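Water is always on the move, even in your kitchen. When you rinse a bowl of peas in a colander, the water runs out and the peas stay behind. Separating things by size like this is called **sieving** or **straining**, and people have done it for thousands of years.

## How a sieve works

A sieve is a surface full of holes. Anything smaller than the holes can go through. Anything bigger stays on top. Water can change its shape, so it slips through holes of almost any size. A pea can't change its shape very much, so it stays where it is.

Bakers sieve flour to break up lumps. Gardeners sieve soil to take out stones. Builders sieve sand before they mix it with cement. Each of them picks holes of a different size. A garden sieve would be no good for flour, as the lumps would fall straight through.
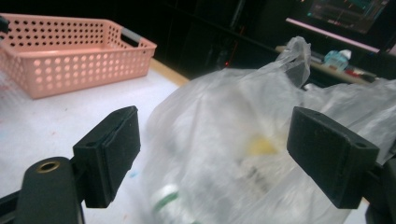 **Why doesn't salt get caught when you strain salty water?**

Salt dissolves. It breaks up into bits so tiny that they spread out between the water particles, and they go through the holes along with the water. To get the salt back, you have to let the water dry up. This is called evaporation.

## Very small holes

Some sieves have holes too small to see. Coffee filter paper is one of them. The paper is made of thin fibers pressed together, and the gaps between the fibers let water through while the coffee grounds stay in the paper. A sieve this fine is usually called a **filter**.

The ground under your feet can be a filter too. Rain soaks down through soil, sand, and gravel, and some of the dirt in it gets stuck on the way. In the village of Kundilthorpe, the old water works used a bed of sand to clean water from the stream. It closed in 1999, but you can still walk around the edge of the sand bed.

## Try it yourself

Mix a spoonful of soil, a spoonful of dry rice, and a few small stones in a bowl.

1. Pour the mixture into a colander over a tray and shake it gently. See what stays on top.
2. Tip what fell through into a kitchen sieve and shake again.
3. Stir the soil that is left into a cup of water. Pour it slowly through filter paper into a clean jar.

The water in the jar may look clear, but don't drink it. Germs are small enough to get through the paper. Pour it on a plant, and wash your hands when you have finished.

*Written by Amnuay Wannasri*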